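Projects > Blackwood site > Reports
Overview Milestones Budget Reports Contact

Progress report: upkeep of the two-arm cell
Prepared by Rafferty Halvorsen for Sena Sulemana, Statholm

You asked whether the cell is now reliable enough to release the second payment. My answer is no, or at least not on the evidence I have.

The log shows 1107 pick attempts this period. The supplier, Sorus, quotes a 93 per cent success rate from them. I would treat that figure with care. It leaves out any attempt made within 20 minutes of a restart, and restarts are where we lose most of our time. I have asked for the raw log twice and received a summary both times.

Work done since the last report:

- Left gripper stripped, cleaned and re-zeroed. The jaws were closing unevenly.
- Right arm cable replaced after it wore through at the base. We paid $700 for the part, which I still think is a warranty item.
- Trultotow software rolled back one version. The newer one dropped the wrist camera without raising an alarm.

The rollback has held so far, but it's a stopgap and Sorus calls it a fix.

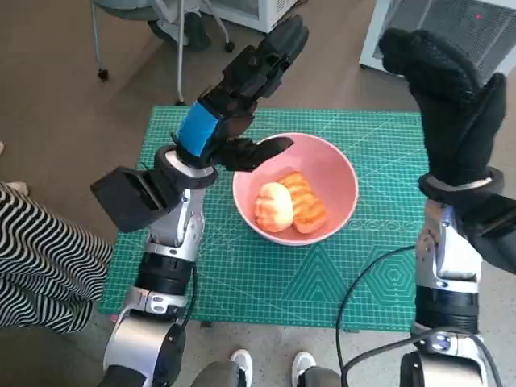

Cable routing remains my main worry on the right arm. The new cable is the same length as the old one and I can't see why it would last any longer. It still loops out from the base and over the lower corner of the cutting mat, well clear of the pink bowl but loose enough to catch. The left arm's cable runs down the outside of the forearm, and I'd like the right one rerouted the same way before we pay for another. The blue tape at the left wrist should also give way to a proper marked band.

Calibration is checked each Wednesday. The left arm has drifted at every check, always in the same direction, and the supplier puts this down to floor movement. I don't accept that without a measurement.

I recommend holding the payment until we have the full log and the reroute is done. Sorus has been told to expect this.

2 comments | 0 shares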